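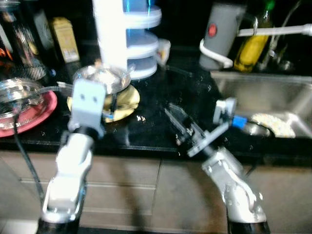 Unit 506, kitchen counter by the sink. Lidded pan on a yellow plate.

Ticket: Korndale leak monitor shuts off water with no leak
Site: Sakmont, unit 506
Opened: Saturday, January 20, 2024
Priority: Normal
Status: Closed

Problem as reported
The Korndale monitor closes the main valve on its own and the Akolgo app shows "Continuous flow, kitchen." Cabinet floor under the sink is dry and so is the shutoff. Valve opens again from the app with no trouble, then closes again later the same day. Started after the app updated itself. The monitor was installed in October and had not given a false alarm before this.

Entry 1
Checked the usual things first. Both supply stops under the sink are tight. Paper towel wrapped around each joint and left for 40 minutes, dry each time. Dishwasher line also dry. Toilet tank dye test, no color in the bowl. Closed every fixture and read the meter dial, no movement.

So the plumbing is holding and the monitor is seeing flow that isn't there, or it is seeing normal flow and calling it a leak.

Entry 2
Pulled the event list from the app. All the shutoffs fall at times when the kitchen faucet was in use. Two were during dishes, one was while filling a stock pot. None overnight. The alert says continuous flow but the log under it shows gaps of a few seconds, which should have reset the timer. 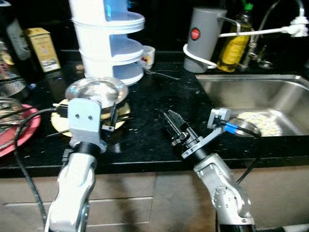 Restarted the monitor from the breaker and waited for the light to go solid green. Ran the faucet at full for two minutes, stopped, ran it again. Third run closed the valve. Repeatable, which helps.

Entry 3
Looked at the settings page. The continuous flow limit had gone back to the factory value of 108 seconds. It had been set to ten minutes at install. Changed it back and saved. The page said saved, but after closing and opening the app it read 108 again.

Tried the same change from a laptop browser. Same result. Signed out and back in, no difference. Deleted the kitchen zone and added it again - the zone came back with the old name and the old limit, so it is being read from somewhere other than the app.

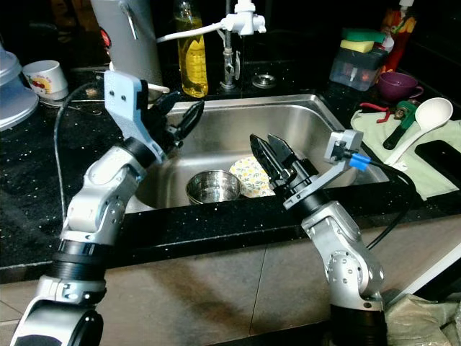
Sent the event list and the firmware number to Cliltorus, who supply the valve controller.

Entry 4
Reply from Cliltorus. Firmware 62 stores the flow limit on the controller and ignores the app unless the controller has been paired again after the update. It also counts short pauses as flow, and they are treating that as a separate bug. Steps they gave:

Close the valve by hand.
Hold the pair button until the light blinks amber.
Remove the controller in the app, then add it as new.
Set the limit before opening the valve.

Did this in that order. The first try timed out - the phone was on the guest network. Second try paired.

Entry 5
Limit now holds after closing the app and after a power cycle. Ran the faucet on and off for eight minutes with no shutoff. Left it alarmed at ten minutes and turned automatic updates off for now.

The pause bug is still open with Cliltorus under their own number. If the valve closes during a long fill, raise the limit to fifteen and reopen this ticket with the event list attached.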